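From: Natália Abreu
To: bench-practice list
Date: 2019-09-02
Subject: Re: carry height and the draft rules

Hi all,

Sorry for the slow answer, I was over at Jillport for most of August and only got to the thread last night.

> Macedo wrote:
> Can we please settle one number for carry height? The Tresholm draft says 260 mm over the table for everything. Our cell has been running at 188 with no trouble, and going higher adds time to every single move. Also, does the rule cover empty containers or only full ones?

I'd keep the 260, and yes, I'd have it cover empties too. I know it's slower! But the number has to work for whoever walks up to the bench next, with whatever tall thing they've left standing there. The draft as written only talks about the height of the gripper, though, and I think that's a mistake. We should measure from the lowest point of whatever is being held. A bowl hangs down a good way under the fingers, and a bowl over a table with a box and a pitcher standing on it is pretty much the everyday case for us.
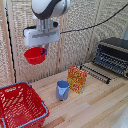

## What I'd change in the draft

- **Section 2, height.** Measure from the bottom of the object. Keep 260 as the default and let a cell go lower if they write down the tallest item on the table.
- **Section 3, cables.** "Secured where possible" is too soft. I'd ask for one full sweep of the arm at slow speed after any cable change, with a person watching the slack the whole way.
- **Section 5, baskets.** Mark where the basket goes with tape. Ulla's group does this and their resets are so much quicker (she swears it also ended a few arguments).
- **Section 6, appliances.** Anything that heats stays unplugged unless the task needs it on. One line is plenty.

Macedo, on the time cost - I went through 79 of our logged moves and the extra height added roughly 22 seconds over the whole lot. I can live with that. If yours comes out much worse, send me the log and I'll take a look.

I haven't touched section 4 because I still don't understand what "neutral pose" is supposed to mean there. Ulla, was that yours?

Natália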